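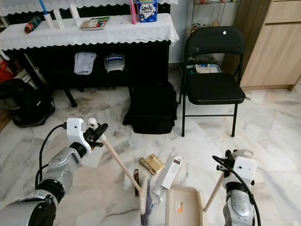 Sweep before you mop. Sweep before you move the furniture. Sweep, period. My sister-in-law bought a Rendex stick vacuum and it lives on its charger, 365 days a year, while the crumbs sit there.

A marble floor hides nothing big and everything small. Gray veins, gray dust. So you stop looking.
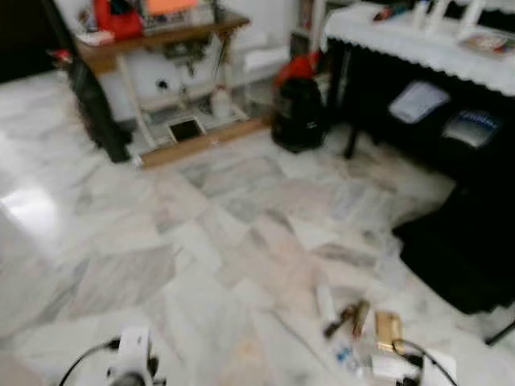

Bags off the floor first

My one rule. A backpack parked in the middle of the room is a dust fence. Hang it up, teh hook costs nothing.

Then the corners, then the hall.

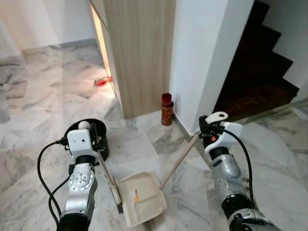

Long handles are my real argument. Short dustpans are for people with 20-year-old knees. A pan on a long wooden stick, tilted on the marble, broom right next to it - no bending. Mine is slightly scuffed and fine.

Malachy Mulligan wrote in to say I'm stuck in the past. Maybe so. I still sweep twice a day, 3 minutes each, and my floor is clean.
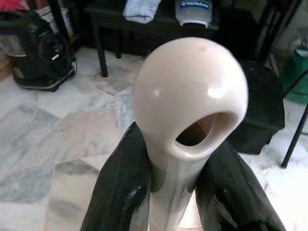

Glossy, cream-white, and up off the tiles.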